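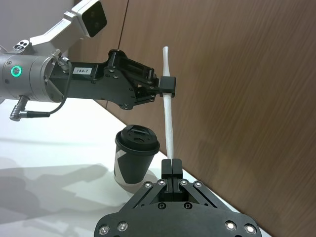

Chaminda Kodikara asks whether the fault is in the gripper at all, or whether we are chasing a controller setting that was never carried over from the old cell. Reasonable question. Both are still open as of this entry, so the log below covers the two together.

Ticket: two-arm handover, gripper comparison
Status: open
Priority: normal
Site: Romholm, bench cell
Controllers: Zadeo (current), Jullach (on loan for comparison)

Problem as first reported

During handover of a light rod between the two arms, the receiving gripper closes, the controller reports a good grip, and the giving gripper does not release. The program waits until it times out. No collision stop and no error code on the arm itself. The only line in the controller log is "grip confirm pending".

Expected behaviour: receiver closes, confirms, giver opens, giver backs off.

Checks, first round

1. Power-cycled both grippers. No change.
2. Swapped the signal cables between the two arms. The fault stayed with the handover and did not follow the cable. Cables put back as they were.
3. Reseated the connectors at the wrist. No change.
4. Ran each gripper by itself on the same rod, open and close, 67 cycles each. No missed cycles on either.
5. Ran the handover 70 times at the default closing force. It hung on 23 of them.

Item 4 rules out a plain mechanical fault as far as I am concerned. Each gripper does its own job when the other one is not involved.

Comment from Roy

Have you looked at the width reading while both are closed? On soft or light parts the second gripper can squeeze the part a little further, and the first one then sees its own width drift. If the drift takes it outside the tolerance band it goes back to "moving" and the release command is held.

Reply

Looked. Roy is partly right. With both grippers closed, the giver's reported width changes by 0.4 mm when the receiver comes up to force. The tolerance band in the Zadeo set-up is 0.3 mm. The state flag flips from "holding" to "moving" and in some runs never flips back. The other runs settle within the band and the handover carries on as normal, so the fault comes and goes.

Checks, second round

6. Widened the tolerance band from 0.3 mm to 0.8 mm on the giver only. 133 handovers, four hangs.
7. Same again with the band widened on both. 133 handovers, four hangs. So the receiver's band makes no difference and has been put back to default.
8. Lowered the receiver's closing force by one step. Hangs went away, but the rod slipped in the fingers when the receiving arm moved off at full speed. Not usable.
9. Put the force back up and added a pause of 205 ms between the receiver's confirm and the giver's release. No hangs in 70 handovers.

The pause works but I don't like it as a fix. It hides a state flag that is behaving badly, and it will have to be set again for every new part.

Comparison with the Jullach controller

Same arms, same grippers, same fingertips, same rod. Tolerance band set to 0.3 mm to match. Closing force matched as near as the steps allow, though the two units do not use the same scale and I would not lean on that match too hard.

No hangs in 70 handovers, with no pause added. The Jullach log shows the same drift in width on the giver. The difference is that it keeps the "holding" flag until the fingers are told to move, so a small drift is recorded but does not change the state.

Other points noted while it was fitted:
— Slower to start up, which matters little on a bench.
— Width is logged with each state change, which made this fault much easier to follow.
— No way to set a different tolerance for each gripper. Zadeo has this and we use it on the other program.

Back to the question at the top

The old cell's settings file has a line, "hold state on drift", set to on. The current file does not have the line at all, and the Zadeo default is off. So Chaminda's guess looks sound, and the grippers are probably cleared.

Not yet tested. The old file was written for an earlier version of the controller software and I don't know whether the current version still reads that line. I have asked Zadeo support and had a receipt but no answer.

Next steps

a) Add the line to the current file and repeat item 5 with the pause removed and the band back at 0.3 mm.
b) If it hangs, leave the 205 ms pause in and keep the ticket open.
c) Keep the Jullach unit until (a) is done. The loan runs to the end of February.
d) Repeat the winning set-up with a stiffer rod. Everything so far has been on one kind of part.

Please leave the closing force alone on both arms until (a) has been run.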